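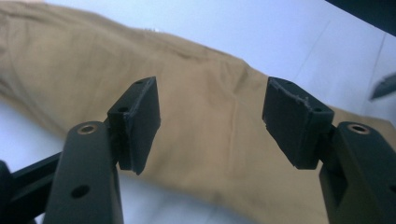

白い面に置いたカーキ色の布

議会追跡アプリ「Gandby」を一会期使ってみた感想
書いた人:Mariama Abugri

私はTestbridgeの州議会について、日本語で短いニュースレターを書いています。読者の多くは仕事でこの州に来た日本人とその家族です。日本語は私の母語ではありませんので、変な言い方があったらコメント欄で教えてください。前回の記事で「は」と「が」を直してくださった方、ありがとうございました。

今回は、Thorlacius社が出しているGandbyというアプリのレビューです。法案の動き、委員会の日程、採決の記録、そして知事の拒否権の行使までを、一つの画面で追いかけることができると宣伝しているものです。料金は月に1,000円で、最初の30日は無料です。私は会期の始まりから終わりまで、自分のお金で払って使いました。Thorlacius社から依頼は受けていません。

先に結論が知りたい方もいると思いますので書きますと、私は使い続けます。ただし、委員会の修正案を細かく読む必要がある人には、不満が残ると思います。その理由を順番に書きます。

登録と最初の設定

登録にはメールアドレスだけが必要でした。次に、追いかけたい議会を選びます。Testbridgeは二院制ですので、上院と下院が別々に並んでいます。ここで私は最初の間違いをしました。下院だけを選んでしまったのです。下院を通った法案は上院に送られますが、上院を選んでいないと、送られた瞬間に私の画面から法案が見えなくなります。住宅の家賃に関する法案が急に消えたので、廃案になったのかと驚いて、議会の事務局に電話までしてしまいました。係の方は親切に「上院に付託されました」と教えてくれました。

設定の画面には「両院をまとめて追跡」というスイッチがあります。しかし、かなり下のほうにあり、初期の状態ではオフになっています。これは初めからオンであるべきだと思います。法案というものは二つの院を行ったり来たりするのが普通で、片方だけを見たい人のほうが少ないはずです。

日本語の表示は選べます。翻訳の質は、だいたい良いです。ただ、「table」という動詞の訳に困った箇所がありました。この州議会では、審議を棚上げにするという意味で使います。しかし同じ言葉を反対の意味、つまり議題に載せるという意味で使う国もあります。Gandbyの日本語では「上程」となっていました。意味が逆です。これを読んだ人は、その法案がこれから審議されると思うでしょう。私はサポートに連絡し、四月の更新で「審議延期」に直りました。連絡してから直るまでに時間はかかりましたが、返事は丁寧でした。

通知について

Gandbyの中心の機能は通知です。法案の番号を登録しておくと、委員会に付託されたとき、公聴会の日程が決まったとき、採決があったときに、電話に知らせが来ます。

通知の速さには満足しています。本会議の採決では、傍聴席で結果が読み上げられてから、5分以内に電話が震えました。一度だけ、深夜まで続いた予算の審議のとき、翌朝になるまで何も来ませんでした。議会の側の記録が朝まで公開されなかったそうで、これはアプリの責任とは言えないかもしれません。でも、「記録の公開を待っています」という一言が画面にあれば、私は夜中に何度も画面を見なくて済みました。

通知の量は調整できます。初めのうちは分野ごとに登録していました。「教育」という分野を選んだら、学校の駐車場の境界線を変える法案や、退職した校長先生を称える決議の知らせまで来て、夕食の間ずっと電話が鳴っていました。夫に「教育はもうやめてください」と言われました。今は法案番号だけで登録しています。称賛の決議を除くという設定がありますが、名前が「儀礼的措置を非表示」となっていて、私は長い間その意味が分かりませんでした。日本語が母語の方ならすぐ分かるのでしょうか。
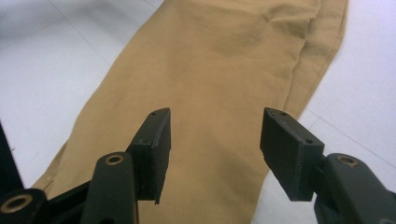 採決記録の画面は、このアプリで私が一番よく開くところです。議員の名前を押すと、その人の過去の賛否が新しい順に出ます。自分の党の多数と違う票を入れたときには、横に小さな印が付きます。傍聴席で電話を見ることは休憩時間にだけ許されているので、私は休憩のたびに廊下へ出て、この印を確かめています。ところで、傍聴にはどんな服で行けばよいですか、という質問を読者からよくいただきます。Testbridgeの議会には傍聴人の服装の決まりはなく、帽子を取るように言われるだけです。写真のような砂色のズボンなら、まったく問題ありません。少しぐらいしわがあっても、だれにも何も言われません。話を戻しますと、この印は便利なのですが、欠席と棄権を区別しないという欠点があります。党と違う考えを持ちながら、わざと席を外す議員は少なくありません。それが病気で休んだ人と同じ灰色で表示されます。記事を書く人間としては、ここを一番直してほしいです。

拒否権の表示

今会期は、知事が水道料金の法案に拒否権を使うかどうかが大きな話題でした。両院が可決した法案は知事に送られ、知事は署名するか、拒否するか、何もしないかを選びます。この「何もしない」が外国から来た人には難しいところで、私も最初の年は理解できませんでした。Testbridgeでは、会期中であれば、期限まで何もしないと法案は成立します。会期が終わった後であれば、何もしないことで法案は消えます。

Gandbyはこの違いをきちんと扱っています。法案が知事に送られると、画面の上に期限までの残りの日数が出て、その下に「期限を過ぎた場合:成立」または「期限を過ぎた場合:不成立」と書かれます。会期の終わりをまたぐ法案では、途中でこの表示が切り替わります。私はこの切り替わりが正しいかどうか、州の規則と照らし合わせて確認しました。調べた範囲では全部合っていました。ここは本当に感心しました。以前使っていたRindumでは、知事に送られた後はただ「送付済み」と出て、そのまま何日も変わりませんでした。

水道料金の法案は、結局、拒否されました。その後、下院は再可決に必要な票を集めましたが、上院では足りませんでした。Gandbyには「再可決に必要な票」という棒グラフがあり、最初の可決のときの賛成票と並べて見ることができます。この棒を見て、上院では初めから足りないことが予想できました。ただし、グラフの線が細くて、私の電話の小さい画面では数字が重なって読めませんでした。パソコンで見ると問題ありません。

修正案を読む機能

私の不満は主にここにあります。

水道料金の法案には、230の修正案が出されました。多くは反対派が時間を延ばすために出したもので、数字を一つだけ変えるようなものでした。それでも、その中には重要な修正が混ざっています。例えば、集合住宅の家主が料金を借りている人にどう分けるか、という条文の修正は、私の読者にとって法案の本体より大事なものでした。

Gandbyは修正案を提出順にただ並べます。条文の順に並べ替えることができません。検索はできますが、検索の対象は修正案の題名だけで、本文は対象に入りません。そして題名は全部「法案に対する修正案」です。これでは検索の意味がないと思います。私は仕方なく、修正案を一つずつ開いて、紙のノートに条文の番号を書いていきました。二晩かかりました。

元の条文と修正後の条文を左右に並べる画面はあります。消された言葉は赤、加えられた言葉は青で表示され、見やすいです。ただ、修正案に対する修正案、つまり修正の修正になると、左側に出るのが元の法案なのか、一つ目の修正の後の文なのか、どこにも書いてありません。私は一度これを間違えて、ニュースレターに誤った内容を載せてしまい、次の号で訂正をお詫びと一緒に出しました。確認しなかった私が悪いのですが、左側の上に小さく題を付けてくれるだけで防げた間違いです。

サポートにこのことを書きましたら、「ご要望として承りました」という返事でした。日本語を勉強している人ならご存じでしょうが、この言い方からは、やってくれるのかどうかが分かりません。会期の終わりの時点では、まだ変わっていません。

公聴会の日程と申し込み

公聴会の日程は、カレンダーに書き出すことができます。私は自分のカレンダーと夫のカレンダーの両方に入れています。部屋が変更になったときも自動で直りますが、時刻だけが変わったときに、古い予定が残って二重になることがありました。朝の公聴会が午後三時に移ったとき、私のカレンダーには両方が入っていて、念のために朝から行ってしまいました。廊下で長く待っている間に、同じように間違えた地元の新聞の記者と話ができたので、悪い一日ではありませんでした。

発言の申し込みは、アプリの中からはできません。議会のページに移動するリンクがあるだけです。申し込みの締め切りは表示されます。Rindumではアプリの中から申し込めましたから、この点はRindumのほうが良いです。自分の意見を委員会で話したい方には、この違いは大きいかもしれません。

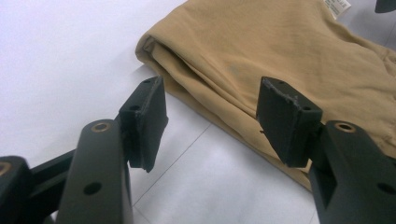 白いテーブルの上、折ったカーキ色の布

Rindumとの比較

Rindumは無料で使えます。広告は出ますが、うるさいほどではありません。私は二年間Rindumを使い、そのあとGandbyに移りました。法案が今どこにあるのかを知りたいだけなら、Rindumで十分だと思います。画面が簡単で、年を取った私の隣人も使っています。

Gandbyが良いのは、先ほど書いた拒否権の表示と、採決記録の画面です。また、過去の会期の記録が古いところまで入っています。ある議員が「私は一貫してこの法案を支持してきました」と演説したとき、前の会期の採決を探したら、反対の票を入れていました。これを見つけるまでに長い時間はかかりませんでした。Rindumでは今の会期の記録しか見ることができませんので、図書館に行かなければならなかったでしょう。

委員会の議事録については、両方とも弱いです。録音へのリンクはありますが、文字になっていません。耳で英語の早口を聞き取るのは、私にとってはまだ楽な仕事ではなく、農業委員会の委員長の話し方は特に難しいです。これは議会そのものの予算の問題で、アプリの会社に文句を言っても仕方がないことは分かっています。

細かいこと

電池の減り方は普通です。議事堂の地下の委員会室は電波が弱いので、法案の文を先に保存しておくことをお勧めします。保存は法案の画面の右上の矢印を長く押すとできます。説明書に書いてありませんでした。

文字の大きさは変えられますが、大きくすると採決表の列がずれて、賛成の印が隣の議員の行に見えることがあります。これは危ないので、採決表を見るときだけは標準の大きさに戻しています。

解約は簡単にできました。いえ、私は解約していませんが、妹が無料期間の間に試して、自分には必要ないと言ってやめました。次の月の請求は来ていません。

議員への連絡先も載っていますが、地元の事務所の電話番号が古いままの議員がいました。先に議会の名簿で確かめたほうが安全です。

どんな人に向いているか

同じ法案を長く追いかける人、特に会期の終わりの混乱した時期に、何が成立して何が消えたのかを正しく知りたい人には、月に1,000円の価値があると思います。会社で規制の担当をしている読者の方からは、上司への報告に期限の表示をそのまま使っていると聞きました。

修正案の本文を読むことが仕事の中心である方は、30日の無料期間に必ず、修正の多い法案で試してください。静かな法案だけで試すと、良いところしか見えません。会期が休みの間に無料期間を使ってしまうのも、もったいないです。

点数を付けるなら、五点のうち四点です。検索が修正案の本文に対応したら、もう少し上げたいと思います。次の会期が始まったら、両院をまとめるスイッチが初めからオンになったかどうか、また確認して追記します。

追記:この記事を出した後、「地方の町議会も追跡できますか」という質問をいただきました。Testbridge市の議会は一覧にありますが、周りの小さい町はまだありません。市議会のほうは採決の結果だけで、委員会の日程は出ませんでした。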